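# Push-to-open cube cabinet: door won't stay shut, and how do I clean the top?

**posted by drandent_mills**

I picked up a Brisholm cube cabinet secondhand in August. Plain white, one door, no handle. It's the kind where you press the door and it pops out at you. I want to use it next to my sewing table for thread and patterns.

Two problems. The door won't stay shut unless I tape it. If I push it closed it bounces back open about a finger's width every time. The hinges look straight and the screws are tight. Also, the top has smudges and gray marks on it that don't come off with a damp paper towel.

I don't want to spend much on it. I paid $20 for the whole thing.

**Simão Figueiredo**

The push latch is worn out or set too far forward. Look inside the cabinet on the side opposite the hinges. There's a small plunger there. On most of them you can turn the tip clockwise to shorten it. Do half a turn, close the door, and try again. If the plunger doesn't click when you press it with your thumb, the spring is gone and you need a new one.

I had this with mine and ended up taking the latch out and putting in a plain magnetic catch. Then the door needs something to pull on, so I stuck a loop of ribbon behind the top edge.

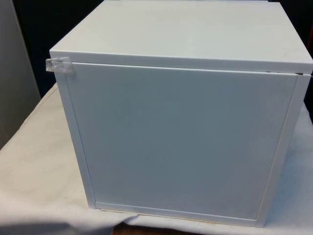 *White cube cabinet, door closed, with clear tape at the top left corner.*

If you tape the door in the meantime, put it across the corner and fold one end over so you have a tab to pull. Don't leave it on for weeks. Packing tape leaves glue behind on a white finish and it picks up dirt.

Check the top panel too. On these cubes it can be a separate piece, and if it has slid forward it can rub on the door. Look along the front for a gap that is wider at one end. Loosen the screws from inside, push the panel back, and tighten them again.

**pacheco609**

For the marks use a melamine sponge, wet, and go easy. On a glossy top you will get dull spots if you scrub. Tape glue comes off with cooking oil left on for a few minutes and then dish soap.

I've never fixed a push latch so I can't help there.

**Callumthorpe Gran**

just drill a hole and put a knob on it. mine has a knob and it's fine

**drandent_mills**

The plunger doesn't click at all, so I'll try the magnetic catch. The oil got most of the tape glue off. Still working on the gray marks.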